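# Washing jerseys and other printed shirts

Printed numbers and letters crack for two main reasons: heat, and rubbing against other clothes. Both are easy to cut down with a front loader.

Turn the shirt inside out before it goes in. Do up any zippers on whatever else is in the load, and keep jeans and towels out of it. A towel is rough enough to scuff a printed number in a few washes.

Reds need their own wash the first three or four times. After that they can go in with black and navy. White trim on a red shirt is the part to watch — if it comes out pink, wash the shirt again right away in cold water and keep it out of the dryer until the trim is clear.

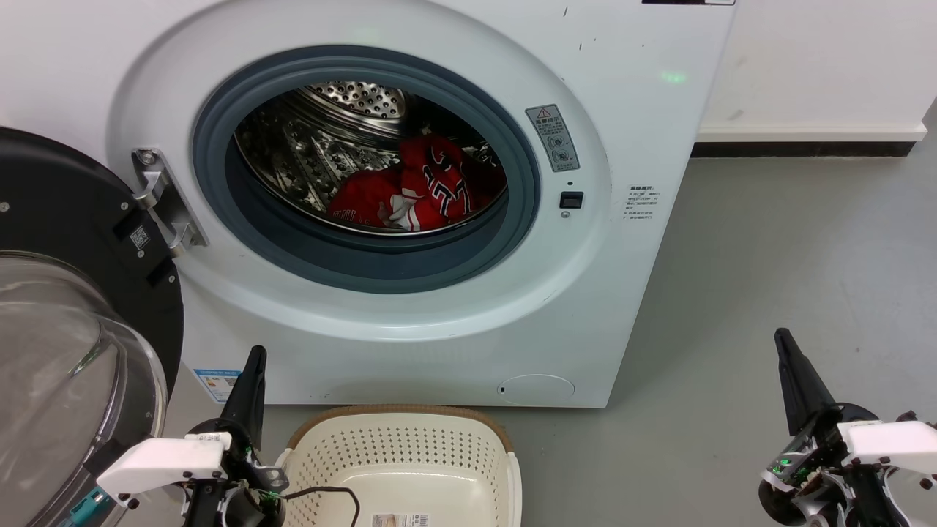 Use the cold setting and the shortest cycle that will get the shirt clean. Ours has a quick wash of 60 minutes, and that handles ordinary sweat. For grass stains, rub in a little liquid detergent by hand and leave it for 9 minutes or so before starting the machine. Skip the fabric softener. It leaves a film on polyester, and the shirt holds odor afterward.

Go easy on detergent too. A load of two or three shirts needs half the usual amount. My neighbor Jaruwan Siriwan uses a tablespoon and her sons' team shirts come out fine.

## After the wash

Take shirts out as soon as the cycle ends. Small items like to hide at the top of the drum, so spin it once by hand and look.

Run a dry cloth around the rubber gasket, pulling the fold back at the bottom where lint and hair collect. Wipe the inside of the door glass with the same cloth. Leave the door open for a couple of hours — overnight in May or any other damp month.

Hang jerseys on a wide hanger, still inside out, away from direct sun. Don't iron over the print. If the fabric is badly creased, lay a thin cotton dish towel on top and use the lowest setting, working around the numbers.

Once a month, run the drum empty on hot with no detergent.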